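Why Do We Fold Our Clothes?
A Learning Page for Young Readers
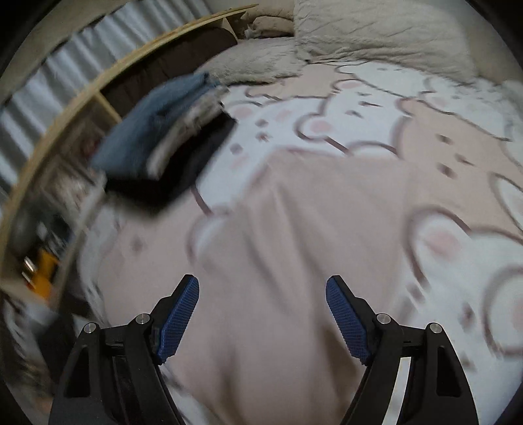
Clean clothes must be put somewhere. In many homes the first stop is a bed, where there is plenty of room to sort shirts, trousers and socks. A bed is wide and soft, and it stands at a good height for a grown-up or an older child. This page explains what folding does, how cloth behaves when it is folded, and how a stack of clothes is made. Words printed in capital letters are explained in the word list at the end.

What is cloth made of?

Most cloth is made of long, thin threads called YARN. In some cloth the yarns cross over and under each other, like the strips in a paper mat. This is called weaving. Bedsheets and many dress shirts are woven. In other cloth the yarn is bent into small loops, and each loop holds the next one. This is called knitting. T-shirts, sweaters and most socks are knitted.

Both kinds of cloth can bend, and this makes folding possible. A sheet of cardboard will bend too, but it does not like to bend in the same place in two directions. Cloth will do this easily. It can also be shaken out flat again.

Why does folding help?

A shirt lying open takes up a great deal of space. When it is folded in half, it covers only half as much of the bed. When it is folded in half again, it covers one quarter. The shirt has not become smaller. It has become thicker, and the space it needs is now tall instead of wide.

Try this with a sheet of paper. Fold it once and count the layers. There are two. Fold it again and there are 4. With each fold, the number of layers doubles.

Folding also helps to prevent wrinkles. A wrinkle is a small bend that was not planned. When clothes are pushed into a heap, the cloth bends in many places at once, and the weight of the heap presses those bends in. A folded shirt has only a few bends, and they are in places that we choose. A planned bend of this kind is called a CREASE.

How to fold a T-shirt

1. Lay the shirt face down on a bed or a table. Smooth it with the palms of your hands.
2. Fold one side toward the middle, and lay the sleeve flat on the back of the shirt.
3. Do the same with the other side. The shirt should now be a long rectangle.
4. Bring the bottom edge up to the collar.
5. Fold once more if your drawer is small. Turn the shirt over.

A bed is softer than a table, and a duvet with a lot of filling may let the cloth sink in the middle. Pull the duvet straight before you begin.

How is a good stack made?

The clothes at the bottom of a stack carry the weight of everything above them. For this reason, large and heavy clothes such as jeans are usually placed first. Lighter clothes go on top. If the folded edges all face the same way, it is easier to lift out one shirt and leave the others in place.

A stack that is very tall may lean and slide. Two short stacks are steadier than one tall stack. When you carry folded clothes, put one hand flat underneath and the other hand on top.

A question from a reader

Manaia Kereama wrote to ask whether rolling clothes is better than folding them. Rolling is also a good method. Rolled clothes fit well into the corners of a bag, and many people pack this way when they travel. Folded clothes lie flat on a shelf, where a roll might come undone. Families may use one method for the drawer and the other for the suitcase.

Something to do at home

Ask a grown-up for a T-shirt, a hand towel and a pair of socks. Fold each one as neatly as you can. Place a ruler beside it and write down how tall it is. Then press down gently with your hand and measure again. The second number will probably be smaller — you have pushed out some of the air between the layers. Which of the three changed the most? Draw your results as a chart with three bars.

Word list

CREASE: a line made in cloth or paper by folding and pressing it.
DUVET: a thick, soft bed covering with filling inside. It often has a cover that can be removed and washed.
YARN: a long thread made by twisting many fine hairs, called fibers, together.

Text by Akosua Dramani for the Garkoma Children's Learning Library. Teachers may copy this page for use in the classroom.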